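Courses > Robot Teaching Lab > Handouts > Showing by Hand, Showing by Remote

Notes by Anong Thongdee, March

Welcome back, everyone! Last week we talked about guiding an arm by hand, where you take hold of it and walk it through the job yourself (my shoulders still remember). This week we move on to remote control, and I want you to think hard about what the person driving can see. When you guide by hand you have your own two eyes and the whole room. From the operator's chair you have whatever the cameras give you, and you'd be surprised how differently you drive once that sinks in.
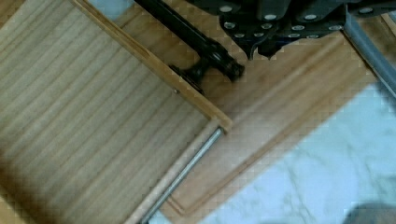
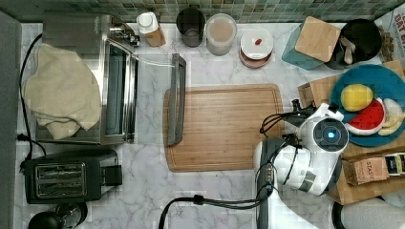 Kitchen task, Bolari lab. First picture: wrist view, drawer and bar handle. Second picture: the counter with the cutting board.

Please keep both views open while you drive. Most beginners stare at the wide one and then miss the handle, so do glance at the wrist view before you close the gripper. Go slowly, and if you fumble, carry on and recover, as a recovery is worth keeping too. Benedek Erdős has collected 3,468 demonstrations for the Plillari set, and we'll train on 3,000 of them and hold back the rest.

For Wednesday: record 2 drawer openings, one by hand and one by remote, each under 60 seconds, and write a paragraph on which felt easier and why.

Questions to Anong Thongdee, Bolari teaching office | © Bolari | Back to top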